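Plevenport Household Help
Kitchen & Cleaning > Bottles, flasks and mugs

Insulated bottle smells like old soup. Is it done for?
Posted 9 Jan 2020 by drainboard_dan
Viewed 1,841 times

I have an insulated steel bottle, the kind with a painted outside and a bare metal neck with threads on it. I've had it four years. For most of that time it held water and was a model citizen. Then in a moment of ambition I used it to take lentil soup to work, and now everything that goes in comes out tasting of lentils with a faint note of pennies.

So far I have tried dish soap and hot water (nothing), the dishwasher (the paint now has opinions about this) and leaving it open on the windowsill for a weekend, which gave me a windowsill that smelled of soup.

Second problem, possibly related: it pours like a bucket. The neck is wide enough that if I try to fill anything smaller than a mug, half of it goes down the outside of the bottle and up my sleeve. My daughter's cup holds maybe four swallows and I have never once filled it without a towel.

Is there a cure for either of these, or do I just buy another one? It was a Beltham and I don't love the idea of paying for it twice.

tannin_alley
Member, 500 posts

The smell is almost never in the steel. Take the lid apart. There's a rubber ring in there, and if yours has been in place for four years, I would do it over the sink and on an empty stomach. Pry it out with something blunt like the handle of a teaspoon. Wash the ring, wash the groove it sat in, and leave the two of them apart overnight.

If the ring still smells in the morning, throw it out and get a new one. Measure across the old one before you toss it. I did not, and I now own 13 rings in a range of sizes, one of which fits.

For the inside of the bottle:

1. Put in a heaping tablespoon of baking soda.

2. Fill it to just below the threads with hot water from the kettle. Leave the lid off. Baking soda in a sealed hot bottle builds up pressure and you don't want to be holding it when it finds the exit.

3. Walk away for a few hours. Overnight if it's soup.

4. Scrub with a long bottle brush, and go hard at the shoulder, where the body narrows into the neck. The brush slides right past that part on the way in and the way out. Bend the wire a little so it has to touch.

5. Scrub the threads too, with an old toothbrush. Milk and soup both dry in there.

6. Rinse until you're bored, then stand it upside down on a rack, tipped slightly so air can get in. Store it with the lid off.

The penny taste may be tea or mineral film. If it's still there after all that, do the same thing again with white vinegar and warm water, one part to four, for half an hour. Do it as a separate round. Vinegar and baking soda together make an impressive noise and then you have salty water.

Please stop putting it in the dishwasher. Check your maker's instructions, but a lot of painted ones are hand wash only, and the paint has already told you its view.

gisel_road_kitchen
Member

Can't help with lentils, but I can do the pouring. Wide necks are fine if you stop treating them like a teapot.

– Don't fill the bottle to the top. An inch down from the rim makes the first pour much calmer, and the first pour is the one that gets your sleeve.

– Take the lid all the way off, and wipe the threads. A drop hanging there will lead the rest of the water down the side.

– Put the cup on the table and leave it there. People hold the cup in one hand and the bottle in the other and then both of them move.

– Hold the bottle low on the body and bring the mouth over the cup before you tip any further. Small cup, small tilt.

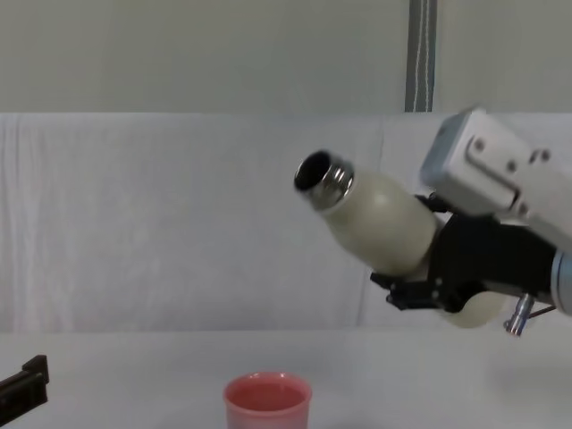

– Finish with a quick lift and a bit of a twist. Waiters do it with wine and look very pleased with themselves. It works on water too.

If you want to practice, do it with cold water over a baking sheet. And let hot drinks cool before they go anywhere near a kid's cup, because these bottles keep things hotter for longer than you'd think.

aigner_fan_77
New member

just buy a new one, mine is an Aigner and has never smelled. I only use it for water though

drainboard_dan
Original poster

Update. It was the ring. I will not be describing the ring. Baking soda overnight took care of the rest, apart from a slight lentil memory that may be in my head. Pouring is better, towel still on standby. The soup now travels in a jar.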